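The minister had promised that the announcement would take fifteen minutes, and so of course my aunt had put the rice on at the very start of it, because my aunt in those days still believed in ministers, at least where cooking times were concerned.

We listened in the back room in Nosten, the five of us and the dog, with the radio up on the dresser between the good plates. The salt works at Gristeson had belonged to the state since before my grandfather was born, and now the voice from the capital was saying (very pleasantly, I must admit, as though it were offering us cake) that the works would be opened to private bidders by the end of April, and that each of the 237 families on the rolls would be given 2,000 crowns and a letter of thanks.

"A letter," said my grandfather.

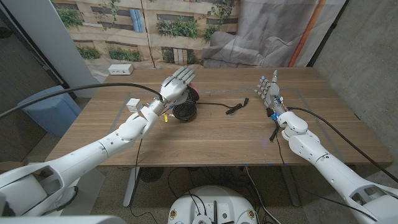
This page was last changed on 2020-03-31.

He had gone into the pans at 15 and come out of them at sixty with a cough and a brass lamp, and he looked at that lamp now, hanging on its nail by the door, the way you might look at a cousin who owes you money. My aunt said that surely it would all be done fairly, and that the Skesano company was said to pay its people on time. My uncle said Skesano couldn't find the sea with a map. Then they were off, the two of them, and my mother turned the radio up, and the dog, who loved an argument, got under the table to be nearer to it.

I was nine and mostly interested in the cake I had imagined. But I remember that my grandfather got up in the middle of everything, put on his coat, and held out his hand to me, and we walked down the hill to the works in the last of the light.

The gate stood open, as it always did. The pans lay pink and gray all the way out to the sea wall, and he showed me the one he had raked his first summer, and the post where the men used to hang their lunches out of reach of the gulls.

"Who does it belong to now?" I asked him.

He thought about this for so long that I supposed he hadn't heard. Then he bent down, with a good deal of complaint from his knees, broke a crust of salt from the edge, and put it in my coat pocket.

"Some of it's yours," he said. "Come on, she'll have burned the rice."

She had, too, and we ate every bit of it.
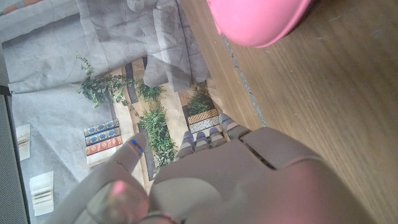 Reader comments

saltmarsh_reader: I was so sorry when this ended! My own grandmother kept a lump of rock salt in her sewing box and never would say why.

Hilltop: Lovely. The uncle is my uncle exactly. Will there be more about the aunt?

pennywhistle18: Read it aloud at supper and had to stop at the coat pocket. Our rice was fine, though.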